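In Defense of the Slow Class

My knees and I came to an understanding in March. I had been going to a fitness class in Skanville, the kind with a headset microphone and music you feel in your fillings, and one evening on the drive home I had to pull over at the feed store because I couldn't comfortably work the clutch. I was told to rest, which I did badly, and then a neighbor handed me a flyer for the gentle movement group that meets in the old Bunetti dance hall in Britby. I put it on the refrigerator under a magnet and ignored it for weeks.

I wish I hadn't. I have been going since early summer, and I want to say a few things in favor of slow exercise, because I think it gets talked about as a consolation prize — what you do when you can't do the real thing anymore.

Let me tell you what an evening is like. There were 13 of us the first time I went, standing in our socks on that lovely sprung floor. We spent the first part of the hour shifting our weight from one foot to the other. I remember thinking, well, I have paid good money to stand in a room. Then we were asked to raise our arms as slowly as we could manage, and to keep breathing while we did it, and I found I couldn't! I held my breath every time, like a child going under in the bath. I had been exercising on and off for 28 years and I did not know how to lift my own arms and breathe at the same time.

That kept me coming back, more than the knees did. Going fast had let me skip over all the places where I was stiff or crooked or just not paying attention. My left shoulder, for instance, sits up by my ear whenever I think about anything at all. I'd never have found that out in Skanville, with the music going. 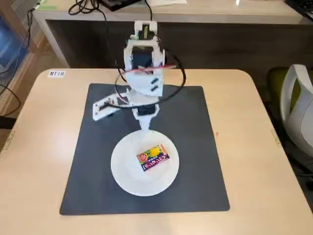

Page 9

Now, I know the argument on the other side, and I have some sympathy for it. People our age are told over and over to get the heart rate up, to lift something heavy, to walk up the hill and not around it. I'm sure that is good advice and I still walk the hill. I would only say that a great many folks hear that advice, look at their sore hips, and do nothing whatever. A person who stands and sways for an hour and likes it enough to come back next week is ahead of the person with a gym card in a drawer (I have had several of those cards, so I speak with authority).

Then there is the matter of company. In a fast class you haven't the breath to talk, and afterward everybody bolts for the parking lot. After ours we go across the street to Pichler, the bakery, and push the little tables together, and somebody always orders the poppy seed roll and then complains that it's too big. I have learned more about my town over that roll than in all my years of reading the paper. When one of our group had her hip done, the rest of us had her suppers worked out before the check came.

I do have one complaint, and it concerns the hall. The rent is going up after the new year, and there has been talk of moving us to a carpeted room at the back of the library, or folding us in with the chair class in the mornings, when half of us are at work. The figure I've heard is $377 a month, which sounds like a lot until you divide it up among those who come. I would rather pay a bit more at the door and keep the floor. Carpet grabs at your feet when you turn, and turning is where people fall. The town found money to repaint the lines on the tennis courts, and I don't begrudge the tennis players a drop of that paint, but I do think balance in older people deserves a look at the same budget.

So if you are reading this with a flyer of your own stuck to the refrigerator, do come and try it. Wear socks with some grip. Bring a sweater for the first ten minutes, as the radiators take their time. You'll feel foolish during the swaying, and I still do, some evenings, when my mind is on the laundry. Stand near the back by the piano if you like, where I stand, and you can watch everyone else's feet.

28 October 2015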